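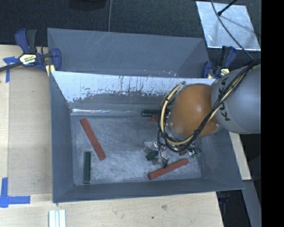 Most workshop clutter starts with a bin that holds too many kinds of things. Screws end up under brackets, a roll of tape sits on top of both, and the bin gets dumped on the bench every time somebody needs a washer. Plain open-topped bins work well if each one gets a single job. A gray bin with a few red bars lying in the bottom is easy to read from a step away, and a second bin can stand right behind it without getting in the way of the first. The scratches and scuffs on the floor of a bin do no harm. Leave them alone and spend the time on sorting.

Picking the bins

Buy them all the same size if you can. Mixed sizes look like a good idea in the store, but they never line up on a shelf, and the odd ones get pushed to the back. Straight sides waste less room than sloped ones. Sloped bins nest when empty, so they are the better choice if you put them away for part of the year.

Measure the shelf before you shop, and measure between the uprights, where the space is tightest. My shelf takes bins up to 82 cm deep if I let them run front to back in pairs. The rear bin of each pair gets the things I use twice a year.

Skip lids on anything you open daily. A lid ends up on the floor or under another bin. Use them for sandpaper, which curls in damp air, and for anything stored under a saw.

Light parts, dark parts

Small dark hardware disappears in a dark bin. If your bins are black, cut a piece of white shelf liner for the bottom. Bright parts show up against almost anything and need no help.

For cut-offs and short bars, lay them flat in one layer. Once they pile up, the short ones work their way to the bottom and you will cut a new piece without knowing you had one. When the bottom of the bin is covered, it is time to use some up or throw some out.

Protecting the bench top

A wooden top will mark if you drag a loaded bin across it. Lift the bin, or stick felt pads on the underside. Felt picks up metal filings over time, so check the pads each March when you clean out the rest of the shop and replace any that feel gritty.

Wipe glue up while it is wet. Dried drips come off with a sharp scraper held low, worked along the grain. Rub in a little paste wax afterward and the next drip will lift more easily.

Cleaning the bins

Empty the bin and knock out the dust over a trash can. Wash with warm water and a squirt of dish soap, using an old brush in the corners. Oily bins need a second wash. Stand them upside down on a slant so the rims can drain, and let them dry overnight before any steel goes back in.

Labels

Masking tape and a marker will do for the first month, while you are still changing your mind. After that, make something that lasts. Put the label on the short side facing out, up near the rim. Write what is in the bin and leave off where it came from.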